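Dark towels and work shirts coming out of the wash with white streaks
Community Help > Home > Laundry
Posted 24/07/2023

Kylie Kerslake

Hoping someone can save my marriage, or at least my navy towels. We moved out to Brasberg in May and ever since, everything dark comes out of the machine looking like it's been dusted for fingerprints. Pale streaks, mostly along seams and folds. Whites are fine, or they're hiding it well.

Machine is a front loader, a Jivik, came with the house. I use powder, the big 4000 gram tub from Pearce, one scoop per load, cold wash because I was raised to believe hot water is for people with money. The streaks brush off a bit when dry but leave a chalky feel. The towels also have the absorbency of a shower curtain now, which I gather is a separate crime.

My husband says it's the water. His mother says it's me. I've tried an extra rinse and I've tried vinegar, and the result was streaky towels that smelled like fish and chips. The error light has also started coming up with 3155, which isn't in the manual. The manual stops at 14, after which it's all Portuguese.

Is it the powder, the machine or the water? I'd quite like it to be the water. 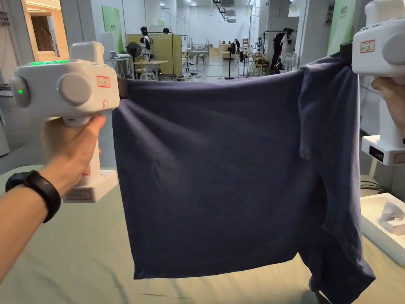

2 replies, sorted by most helpful

Theophilus Annan

Your mother-in-law is closer than I'd like to admit, but only on a technicality. It's most likely undissolved powder, and the cold wash is doing you no favours. Plenty of powders go down badly in cold water, worse if the water's hard, and worse again if the drum is stuffed. The powder gets caught in the folds and sits there through the whole cycle, then dries on as your fingerprint dust.

Easy way to tell powder from minerals: put a teaspoon of your powder in a jar of cold tap water, lid on, shake it for a minute and let it stand. If there's a layer of grit on the bottom, you've found it. If it dissolves nicely but the water goes cloudy and scummy with hardly any suds, your husband gets to be right and I'm sorry for what that will do to the household.

Before you rewash anything, have a proper look at where the marks are. Hold each piece up by a good handful near a window and check the fold lines and hems. Streaks that follow the folds are nearly always powder. An all-over greyish bloom is more likely minerals or old softener.
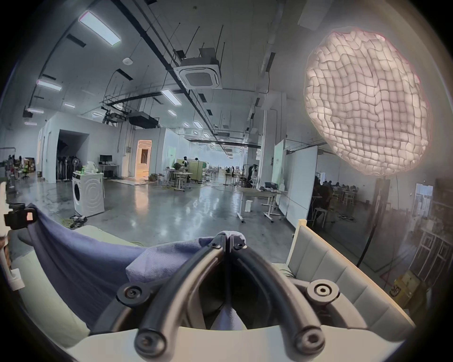
Blue-grey towel, held up by a fold

To get rid of what's already there, run the towels again at 40 with no detergent at all. If the water goes sudsy on an empty dispenser, that's your answer, and quite a lot of your grocery money. Repeat until the suds give up. Don't use softener on towels, ever. It coats the fibres and then you're drying yourself with a raincoat.

After that, go to a liquid for the darks, or keep the powder and dissolve it in a jug of warm water first. Half the dose you're using now. The scoop is supplied by people who sell powder, so take its advice accordingly. And leave a hand's width of space at the top of the drum, which I know feels like wasting electricity.

Drying matters a bit too. I turn dark things inside out and get them out of the machine the minute it finishes, then give each one a hard snap before it goes anywhere. Ours get hung over whatever's free when it rains, chairs included.
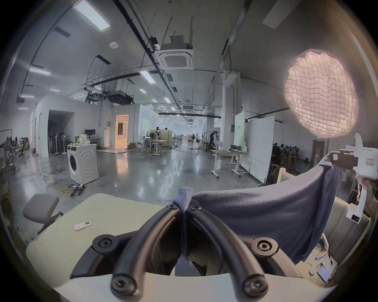
The snapping gets rid of any loose residue and also most of the creases, so I haven't ironed a towel in my life and don't plan to start. Keep them out of full sun if you care about the colour. Ours went from navy to a sort of apologetic denim in one summer.

No idea about 3155. I'd clean the filter behind the little flap at the bottom front, with a tray under it and your good socks elsewhere. If the pump's half blocked it won't rinse properly, and that would make all of the above worse.

For shirts it's the same, with a couple of extra steps:

Undo all the buttons, cuffs as well, so nothing traps powder.

Turn the sleeves the right way out afterwards and run a thumb along the seams while the shirt's lying flat. Anything gritty, rinse it again before you iron or you'll bake it on.

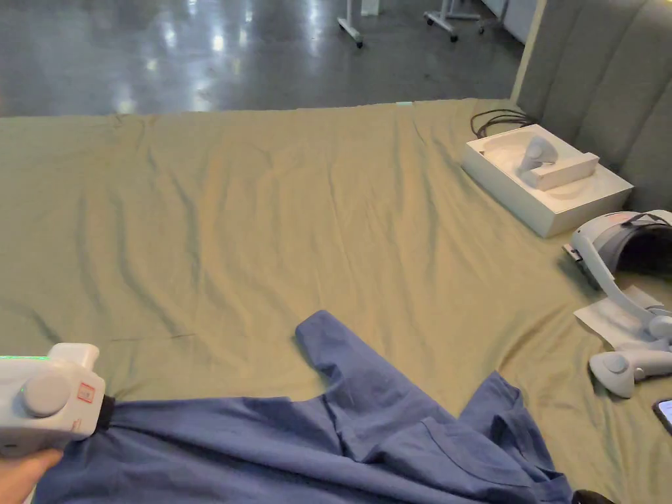

Go easy on the collar. Liquid soap and a soft toothbrush will do it, and a nailbrush will leave it fuzzy.

cernar_steve

had same thing in Cernar. its the water. whole town is like it, kettle looks like a cave. got a softener put in and never looked back but it cost more than the car so maybe try the other bloke's idea first

also 3155 on mine was the door not shut properly. give it a kick

Kylie Kerslake

Did the jar. There is a beach in the bottom of it. Husband has been informed, mother-in-law has not and will not be.

Ran the towels at 40 with nothing in and it looked like a bubble bath in there. Going again tonight. Kicked the door and the light went off, so thank you Steve, though I feel this has taught me the wrong lesson about appliances.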